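The Wall at Stondcombe

Myung-ja Moon had the keys to the house by ten in the morning. The solicitor's clerk gave them to her in a brown envelope with the name Stockdale written on it in pencil, and when she asked who Stockdale was, the clerk said that was the name of the house. It had been on a board by the gate once. The board had gone.

She drove up from the village with the envelope on the seat beside her. Stondcombe was one long street and a church, and after the church the lane climbed between hedges for two miles. It was March and the hedges were still bare. She had been there as a child, for one summer, and she remembered the lane as much steeper.

Her aunt had married an Englishman called Demis and had outlived him by 20 years. In all that time Myung-ja had visited twice. She had sent cards. Her aunt had sent cards back, with a line or two in Korean and then the weather in English, as if the weather in Stondcombe could not be put any other way.

A man was standing in the yard when she pulled in. He wore a waxed coat and had a mug in his hand.

"Cillian Doherty," he said. "I've the farm below. I saw the car."

"I'm the niece."

"I know. She said you'd come. She said you'd be late, but you'd come."

Myung-ja did not know what to say to that, so she asked him where the mug was from.

"It's hers," he said. "I've been bringing it back since November."

They went in by the kitchen door. It smelt of coal and old newspapers. On the table was a tin of Flokitz biscuits, the sort her aunt used to post to Seoul at Christmas, and inside the tin were no biscuits but a roll of banknotes and a notebook. Cillian stood by the sink and looked out of the window while she counted. There was 2,660 pounds.

"You'll be wanting to know what that's for," he said.

"Do you know?"

"It's for the wall." 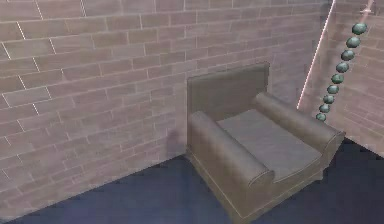
Her aunt's notebook was half full. It began with a list of things bought in the year her husband died, sand and lime mostly, and went on to measurements in small upright figures. Myung-ja read it standing up. The plan was for a garden wall in two lengths that met in a corner, so that a person could sit there out of the wind, and every page said the same thing about the bricks. They were to be long and pale and laid staggered, each joint over the middle of the brick beneath, with the mortar kept thin. One page had only the word "thin" on it, in Korean, underlined.

"She started it herself," Cillian said. "Did you not see it when you drove in?"

She had not. He took her out through the back, past the coal store and a row of canes, and there it was at the end of the grass. One length had been built up to the height of her knee. The other had been marked out with pegs and string, and the string had turned green.

"How long did this take her?"

"Nine summers. She'd lay a few and stand back and look at them, and then she'd take one out." He drank from the mug, though it must have been cold by then. "I offered. I offered every year. She said I was too quick."

"Are you?"

"I've built a few walls. They stand up."

Under a sheet by the hedge were the rest of the bricks. He said there were around 600 and that it would not be enough. She lifted a corner of the sheet. The bricks were damp and a snail had got in between two of them. She picked it off and put it in the grass.

"I was going to sell," she said.

"I'd heard that."

"There's a man coming at three. From the agents."

Cillian nodded. He bent down and pushed one of the pegs with his thumb, and it moved, and he pushed it back where it had been.

They had soup for lunch, out of a tin, because there was nothing else in the cupboard that she trusted. He told her about the winter. Her aunt had fallen in October, on the step, and had not told anyone for a week. He had noticed there was no smoke and come up. After that he came each evening, and she made him tea in the same mug, and they did the crossword in his paper. She was better at it than he was. She would say the word in Korean first, to see how it sounded, and then give him the English one letter by letter.

"Did she talk about us?" Myung-ja asked.

"She talked about you. You were sick in the lane, she said, the summer you came. You wouldn't get back in the car, so she walked you up."

Myung-ja put down her spoon. She had forgotten that. She remembered now the heat, and her aunt's hand, which had been very dry, and how they had stopped at each gate to look at the cows. It had taken all afternoon. Her aunt had not hurried her.

The agent came early. He was young and polite and had a machine for measuring rooms. He went through the house in half an hour and came out to the garden, where he looked at the knee-high wall and the string.

"What's this going to be?" he asked.

"Somewhere to sit," said Myung-ja.

"I'd clear it, if it were me. Buyers like a bit of lawn."

She thanked him and said she would telephone. When his car had gone down the lane she went back to the kitchen, washed the soup bowls and put them to drain. Cillian had left. The mug was on the table beside the tin.

She found the trowel in the coal store, wrapped in a cloth, and it was clean. There was no lime that she could see. She would have to ask him where to buy it, and how to mix it, and how cold was too cold for it to set. She took the notebook out to the grass and sat down on the low wall with her coat buttoned up, and started again at the first page.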